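Why Folded Cloth Stays Folded

Science at Home, a reading page for ages 8 to 11
Standbridge Learning Pages

A cloth on the floor is a heap. The same cloth on a shelf can be a neat block with four sides. Nothing has been added to it and nothing has been taken away. The difference is in how the layers are arranged, and in a force called friction.

What cloth is made of

Most cloth is made of yarn, and yarn is made of fibers. A fiber is a very thin strand. Cotton fibers come from a plant. Wool fibers come from sheep. Polyester fibers are made in factories.

In woven cloth, one set of yarns runs up and down and another set runs side to side. The yarns cross over and under each other. In knitted cloth, the yarn forms loops that hook together. Knitted cloth stretches more than woven cloth because the loops can change shape.

Both kinds bend easily. A single fiber is so thin that it takes very little force to bend it, and the yarns can slide a small distance past each other.

What happens at a fold

When you fold a cloth, one part of it turns back and lies on top of another part. The place where it turns is the fold line. Look at a fold line from the side and you will see that it is a curve. Thin cloth makes a tight curve. Thick cloth makes a wide one.

Each fold in half doubles the number of layers:

No folds: 1 layer
One fold: 2 layers
Two folds: 4 layers
Three folds: 8 layers

The area gets smaller each time. If a cloth is folded in half twice, it covers one quarter of the space it covered when flat. The stack gets thicker by the same rule -- four layers are four times as thick as one, plus any air that is trapped between them.

Layers do not always line up. The outside layer has to travel farther around the curve than the inside layer does. This uses up some of its length, so the open edges on the other side can end up in slightly different places. Small errors made by the hands add to this.
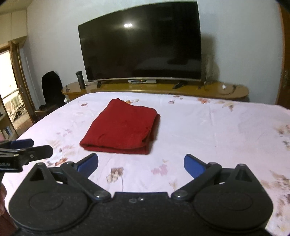 On thick cloth the edges never match, wrote one reader of the Rakena school newsletter, even when the corners are lined up carefully before each fold. The reader asked whether the cloth had been cut wrong.

It may have been cut correctly. A thick cloth has wide curves at its fold lines, and wide curves use up more length. Smoothing the cloth after every fold helps, but it does not remove the effect.

Why the stack does not slide apart

Friction is a force that resists sliding. Fibers stick out from the surface of most cloth, too small to notice without a magnifying glass. Where two layers touch, these fibers catch on each other. The weight of the upper layers presses the lower layers together, and this increases the friction.

Smooth cloth, such as satin, has less friction. A stack of satin slides more easily than a stack of towels.

Creases and wrinkles

A crease forms when fibers stay bent after the force is gone. Pressure makes creases sharper. So do heat and moisture, and a steam iron uses all three. The iron can also flatten a crease by holding the fibers straight while they cool and dry.

A wrinkle is a crease in a place where it was not planned. Bed sheets get wrinkles when people lie on them or when the cloth is pushed sideways.

Try it: the thickness test

You need a hand towel, a thin cotton cloth, a ruler and a flat surface such as a table or a made bed.

Fold the towel in half 2 times. Smooth it with your palms. Stand the ruler beside it and write down the height in millimeters. Do the same with the thin cloth. Then place a book on each stack, wait 30 minutes, remove the book and measure again.

The second height is usually smaller. The book has pushed out some of the air. The towel tends to lose more height than the thin cloth -- its loops hold more air to begin with.

Words to know

Fiber: a very thin strand used to make yarn.
Friction: a force that resists sliding.
Layer: one thickness of cloth in a stack.
Woven: made of yarns that cross over and under.

Page last checked February 19, 2022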